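조립 블록

조립 블록은 윗면의 돌기와 아랫면의 홈을 맞물려 쌓거나 이어 붙이는 완구의 총칭이다. 끼움 블록, 결합식 블록이라고도 한다. 나무토막을 단순히 얹어 쌓는 적목(積木)과 달리 접착제나 나사 없이도 형태가 유지되며, 힘을 주어 분리한 뒤 다시 사용할 수 있다. 가정용 완구로 널리 알려져 있으나 유아 교육, 작업 치료, 공간 지각 연구, 분류 및 정돈 훈련의 교구로도 쓰인다.

구조

기본형은 직육면체이며 윗면에 원형 돌기가 일정한 간격으로 배열된다. 돌기의 지름과 간격은 같은 계열의 모든 부품에서 동일해야 하고, 이 치수가 맞지 않는 계열끼리는 결합되지 않는다. 아랫면은 속이 빈 경우가 많으며, 안쪽의 벽이나 관이 돌기를 붙잡아 마찰력을 낸다. 결합력이 지나치게 강하면 어린이가 분리하기 어렵고, 약하면 구조물이 쉽게 무너지므로 제조 공정에서는 치수 오차의 관리가 중시된다.

직육면체 외에 경사면을 가진 쐐기형, 높이가 낮은 판형, 바퀴나 창틀을 단 특수형이 있다. 쐐기형은 지붕이나 비탈을 표현하는 데 쓰이며, 판형은 바닥과 층을 나누는 데 쓰인다.

색채

교육용 묶음은 대체로 빨강, 파랑, 노랑, 초록의 네 가지 색을 중심으로 구성되고, 여기에 주황이나 흰색이 더해지기도 한다. 색의 수를 제한하는 것은 이름 붙이기와 분류 활동을 쉽게 하려는 의도에서 비롯된다. 다만 빨강과 주황은 조명에 따라 구별이 어려워질 수 있어, 색 분류를 목적으로 할 때에는 두 색 가운데 하나를 빼기도 한다. 광택이 있는 탁자에서는 천장등의 반사가 색의 판별을 방해할 수 있다.

배열

조립하지 않은 블록을 평면 위에 늘어놓는 방식은 크게 세 가지로 나뉜다. 단독 배치는 블록 하나를 다른 블록과 떨어뜨려 놓는 것이다. 접촉 배치는 둘 이상의 블록을 옆면끼리 맞대어 놓는 것으로, 돌기를 끼우지 않으므로 가볍게 밀어도 흩어진다. 직렬 배치는 접촉 배치의 하나로, 블록의 끝과 끝을 이어 한 줄을 만든다. 같은 블록이라도 눕히거나 세움에 따라 차지하는 면적과 집는 방법이 달라진다.
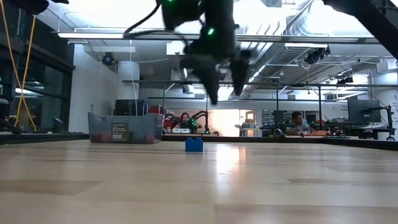
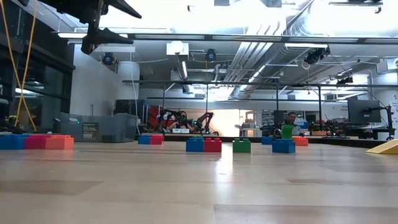
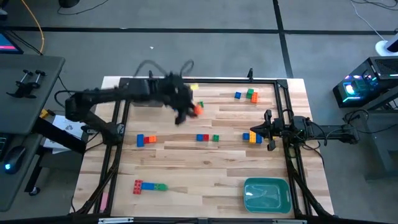

밝은색 나무 탁자 위의 조립 블록. 첫째는 단독 배치, 둘째와 셋째는 여러 색의 블록을 무리 지어 놓은 배치이다.

이러한 구분이 지나치게 세밀하다는 견해도 있다. 엘주비에타 도만스키는 단독과 접촉의 구별만으로 충분하며, 직렬 배치를 따로 두면 아이들의 놀이를 기록하는 사람마다 판단이 달라진다고 지적하였다. 줄이 조금만 휘어도 어느 쪽으로 적어야 할지 정할 수 없다는 것이다. 이에 대하여 아빌리오 아로요는 줄 세우기가 유아의 놀이에서 독립된 단계로 나타나므로 별도의 명칭이 필요하다고 반론하였다. 두 견해 모두 색의 순서는 배열의 종류와 별개로 기록하여야 한다는 점에서는 일치한다.

묶음의 규모

가정용 묶음은 부품 300개 안팎의 것이 흔하며, 학급에서 함께 쓰는 묶음은 600개 이상으로 구성되기도 한다. 프루보가 펴낸 교구 목록은 유아 2명이 한 묶음을 나누어 쓰는 활동을 기본으로 삼고, 정리 시간을 포함하여 약 90분의 수업을 제시한다. 무몬의 묶음은 특수형을 줄이고 직육면체의 비율을 높인 것이 특징이다.

보관과 관리

블록은 뚜껑이 있는 플라스틱 상자에 보관하는 것이 일반적이다. 반투명 상자는 뚜껑을 열지 않고도 내용물의 색을 짐작할 수 있어 교실에서 선호되며, 앞면에 이름표를 붙여 계열과 수량을 적는다. 색깔별 보관은 찾기에 편리하지만 정리에 시간이 걸리고, 형태별 보관은 조립 설명서를 따라 만드는 경우에 유리하다.

세척에는 미지근한 물과 중성 세제를 쓰고, 돌기 사이의 먼지는 부드러운 솔로 제거한다. 고온의 물이나 건조기는 변형을 일으켜 결합력을 떨어뜨릴 수 있다. 직사광선에 오래 노출된 부품은 변색되며, 특히 흰색 부품에서 누렇게 변하는 현상이 두드러진다. 금이 가거나 모서리가 깨진 부품은 묶음에서 제외한다.

안전

작은 부품은 삼킴 사고의 위험이 있으므로 영아에게는 크기가 큰 계열을 제공한다. 바닥에 흩어진 블록은 밟았을 때 통증이나 넘어짐의 원인이 되며, 교육 시설에서는 활동 구역을 탁자나 깔개 위로 한정하는 경우가 많다.

같이 보기

적목
교구
소근육 운동
분류 활동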